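Notes by Huiling Qin. Last revised Sun 25 November.

# Comparing two grippers on a two-compartment bin

This procedure compares two grippers on the same arm, with the same bin and the same set of objects. It was written for the Gremcombe Guta and the Granuvura parallel gripper, but nothing in it depends on those models except the mounting notes. It assumes that the arm is already commissioned, that the safety circuit has been checked, and that you can jog the arm and run a stored program at reduced speed.

The output is a table of pick attempts for each gripper and a short list of failure types. It is not a payload test or a lifetime test.

## What you need

- The arm, with its controller in reduced speed mode
- Both grippers, with their own adapter plates and cables
- A bin with two compartments and sloped walls
- Flat boards to raise the bin and spread the load on the floor
- Bar clamps
- Painter's tape
- A set of mixed objects
- A fixed camera with a view into both compartments
- A log file, or a sheet of paper ruled into columns

The bin should have sloped walls. A bin with vertical walls makes the comparison too easy in the middle and too hard in the corners, and both grippers end up with nearly the same score. Slopes let objects slide back toward the floor after a failed attempt, so a long run needs fewer manual resets.

## 1. Fix the bin

Lay the boards flat and check that they do not rock. On carpet, press down on each corner in turn. If a corner dips, move the board before you do anything else.

Place the bin on the boards and put a clamp on each side. Tighten both clamps by hand, then push the bin sideways near the top edge. If the walls flex but the base stays put, the clamping is good enough. If the base slides, tighten again or add tape under the clamp pads.

Mark the position of the bin with tape on the boards. The marks are a check, not a fixture. Look at them each time you swap a gripper and after every collision. If the bin has moved, put it back on the marks and repeat the corner check in step 3.

Clamp handles stick out farther than people expect. Add each clamp to the collision model as a plain block, with its handle in the final position, and do not turn the handle afterward.

## 2. Mount the first gripper

Power down the tool supply before you unplug anything. Bolt the adapter plate to the flange, then the gripper to the plate. Tighten the bolts in a cross pattern.

Route the cables along the arm and leave a loop at the wrist. Turn the last axis slowly through its full working range, first in one direction and then in the other, and watch the loop. It must not pull tight and it must not hang below the fingertips at any angle you plan to use. A loop that drops into the bin will drag objects around, and those disturbances are hard to find later in the log.

The Guta has its connector on the side of the body and needs a longer loop. The Granuvura connector faces the wrist. Do not try to share one cable route between them. Photograph the route for each gripper so that you can restore it.

Set the tool data for the new gripper:

1. Enter the tool mass and center of mass.
2. Teach the tool center point with the fingers closed.
3. Store it under a name that includes the gripper name.
4. Move to a known point above the boards and confirm the reading.

Use closed fingers for both grippers. If one is taught open and the other closed, the approach height differs by the change in fingertip travel, and the comparison is worthless for flat objects.

## 3. Check the corners

Jog the closed fingertips to each inside corner of the compartment you will pick from. Stop just above the floor. Write down the position and the tool angle at which the gripper body first comes near a wall.

This gives you the usable floor area for each gripper. A wide body loses area along the sloped walls even when its fingers are thin. Record the area separately from the pick results. A gripper with a smaller usable area may still be the better choice for a wider bin.

If scuff marks are building up on a wall, wipe the wall and see whether new ones appear. New marks mean that the collision model is wrong or that the tool data was entered for the other gripper.

## 4. Choose the objects

Pick objects for the type of grasp they demand. The set should include something long and flat, something soft, something small with square sides, something with a thin shaft, and something with a cable attached. Shape matters more than weight at this stage.

Use everyday items with wear on them. New items from the same box tend to have the same surface, and you learn very little about finger pads from them. Avoid anything brittle, anything sharp, and anything with a battery inside.

Start with the objects spread out in one compartment. Overlaps are allowed and should be part of the test, but do not stack objects on purpose. Tip them in from a tray and leave them as they land.
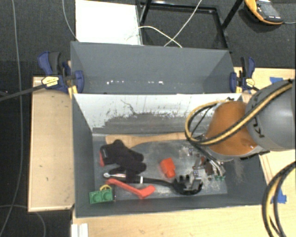

Long items are the ones that separate the two designs. A flat handle lying against the far wall can be reached only with the fingers aligned along the wall, and the planner has to find that angle without bringing the body into the slope. Keep long items in the set even if both grippers do badly at first. Removing the hard cases halfway through will make the scores look better and tell you less.

Cabled items need a rule before the run begins. In this procedure, a pick counts if the rigid part of the object clears the floor and stays in the fingers. The cable may still touch the floor. If another object is lifted by the cable, the attempt is logged as a tangle and not as a success.

Soft items need a rule as well. Gloves and cloth can be pinched almost anywhere, so the success rate alone is not informative. Log whether the grasp was on one layer or more than one, if you can tell from the camera view. Leave the field blank if you cannot.

## 5. Set the run parameters

Both grippers must use the same values for these settings:

| Setting | Value |
|---|---|
| Attempts per gripper | 800 |
| Closing time limit | 2 s |
| Hold time after lift | 2 s |
| Lift height | above the bin rim |
| Drop location | other compartment |
| Arm speed | same program, same override |

Grip force is the exception. The two grippers scale force differently, and an equal number on the screen does not mean equal force at the fingertips. Set the force with a gauge between the pads, at the opening width of your smallest rigid object. Write down both the commanded value and the measured value.

The camera must not be moved between grippers. If it has to be moved, calibrate it again and discard the runs made before the move. Lighting matters too. Reflections on a bare metal floor change through the day near a window, so close the blinds and leave the room lights on.

## 6. Run the attempts

Split the attempts into blocks and alternate the grippers between blocks. Running all of one and then all of the other is faster, but the objects wear, the pads pick up dust, and the second gripper gets a different test. A swap takes longer than it should the first few times. Keep the bolts and the hex key in one place.

For each attempt, log:

- Block number and gripper
- Target object
- Planned tool angle
- Finger width after closing
- Result code
- Remarks, if any

Use one result code only. The codes used here are OK, MISS, SLIP, TANGLE, WALL and STOP. MISS means the fingers closed on nothing. SLIP means that the object left the floor but fell before the end of the hold time. WALL is any contact between gripper and bin, with or without an object in the fingers. STOP is any halt by the controller.

If WALL and another code both apply, use WALL. Put the other one in the remarks.

When a compartment runs empty, swap the pick and drop sides and continue. Do not rearrange anything by hand unless an object has left the bin. Note every manual reset.

## 7. Read the results

In the January run, the Guta had a success rate of 72 percent and the Granuvura had 62 percent. Most of the gap came from WALL results near the divider. With those attempts removed, the difference was too small to choose by. The Guta body is narrower at the finger base, and that was enough to explain the pattern.

Sort the log by object before you look at totals. A gripper that fails on one item every time needs different pads. A gripper that fails on all items now and then more likely has a calibration or cable problem.

Check finger width after closing for each OK result. A wide spread on a rigid object means that the gripper is taking it at different places or angles, and some of those grasps are close to failing. Ye fingertip pads reduced the spread on thin shafts for both grippers. They also made soft items stick during release - add a short open dwell at the drop point if you use them.

## Common faults

**The first block is much worse than the rest.** Check the tool data. The previous tool name is often still active after a swap.

**The arm stops over the same corner.** Compare the clamp blocks in the collision model with the clamps on the bench. Handles get turned.

**SLIP rises slowly through a block.** Clean the pads with a dry cloth and repeat the last block. If the rate comes back down, clean the pads between all blocks and rerun the comparison for both grippers.

**Finger width reads zero on an obvious grasp.** The gripper cable is loose at the wrist, or the loop is pulling on the connector at large angles. Repeat the axis check from step 2 with the signal on screen.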